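Category: Wine & Vineyards > Visits and Tastings

Pekach in May, worth the drive?

hillsidejen
We finally got to the Pekach vineyard on Saturday, having meant to go for ages, and I do think it's lovely (the views alone!). We tried 3 whites and took home the driest one. It's 57 miles each way for us, mind, so we made a proper day of it with sandwiches and a flask.

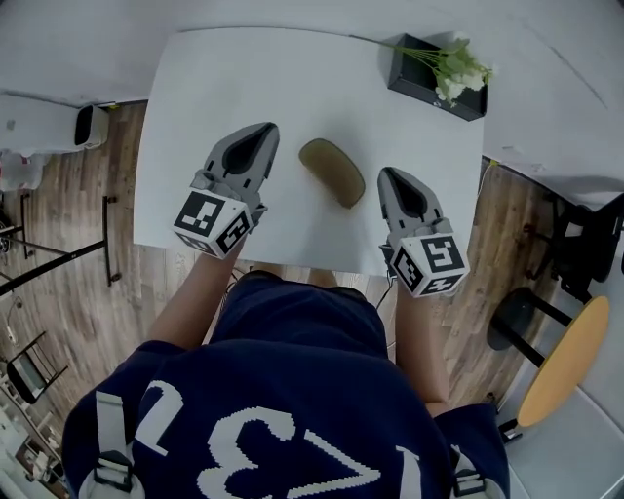
The tasting itself lasted well over an hour and the chap pouring let us go back to the first one, which I thought was kind of him. Has anyone tried their red?

volkan_gezer
Glad you enjoyed it, Jen, but I have to disagree a little. I found the whites rather sharp, and for my money Raptis is the better afternoon out, with a nicer garden too. The red is all right with a stew.

corkandcrumb
Oh no, Volkan, I can't have that! Raptis was so crowded when we went that we couldn't hear a word about the wine. Pekach every time, sharp or not.

volkan_gezer
Go midweek, it's much calmer. I'll give the red another chance if you'll do the same for Raptis.

Recent topics
Nolteo cellar tour, do you need to book?
Picnic rules at Stoster
Keeping an opened bottle of white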